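Call for Participants: Equipment Planning Panel, Dual-Arm Bench Cell
2018-08-06 | Rochelle Pearce
Reading time: 2 min

Traneo is seeking lab managers and purchasing staff to review the equipment plan for a dual-arm bench cell before the capital request is filed. The cell is modeled in simulation. No hardware has been ordered. 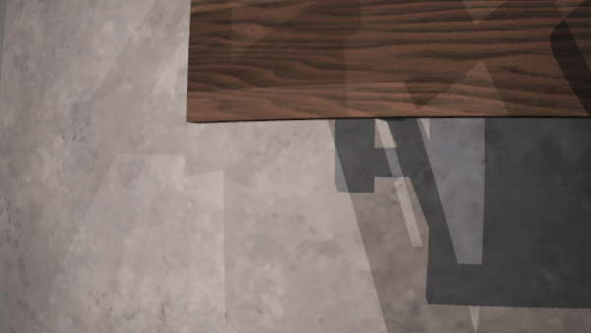 Participants will review the draft bill of materials, the floor space allowance and the service budget. Each review takes 60 minutes and is done remotely. Experience with robot programming is not required. Experience with at least one equipment purchase, from quote to acceptance, is.

Labware handling is the largest open item. The draft assumes well plates held in fixed slots by locating clips.
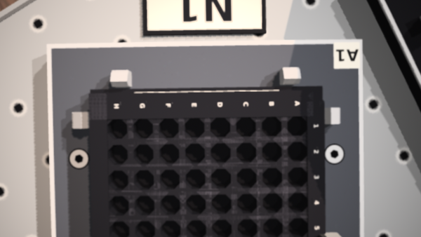
Reviewers should state whether their own plates would fit a fixed slot or need an adjustable one, and what they now pay for spare fixtures. Two layouts are being costed, Skesham and Bhatt. Both use two arms and a perforated board on a table. They differ in mounting and in service terms.
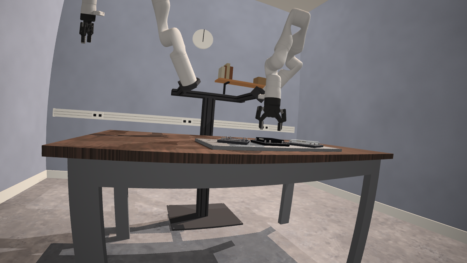 Terms

Participants receive $700 on delivery of written comments. There are 30 places. Comments are due 60 days after the files are sent.

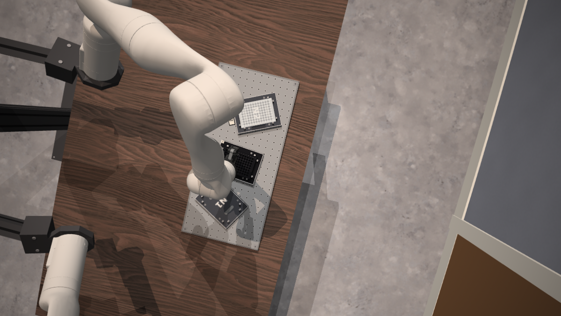

Current vendors of arms, grippers or fixtures are not eligible. To apply, send a one-page summary of your purchasing role to Bhupendra Khurana, Equipment Planning, Traneo. List the equipment class and the year of your last purchase. Do not send price sheets covered by a nondisclosure agreement.

Recent items
Zema: Service Contract Template, Revised
Budgeting for Spare Grippers
Floor Loading Worksheet for Bench Cells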